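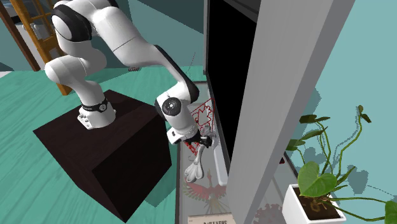 Visitors to our open afternoons in Coltthorpe keep asking whether a learning system couldn't simply be told what to do, and we do enjoy that one, as it gives us an excuse to put the kettle on and talk about Milteck at length!

We gather examples. A learning system needs to see a job done over and over, in rooms that differ (other walls, other cupboards, a plant in the way), and so we build those rooms on the computer and run a simulated arm through them. Our library, which we call Miranda, holds 1120 finished runs at present and we hope to reach 2000 by February. Every run is watched through by 2 of us before it goes in, and the clumsy ones are kept too, in a folder of their own.

We began in a spare office in Felldale and still have the same wobbly desk. If your school or workshop would like a visit, do write to us, we're always glad of the company.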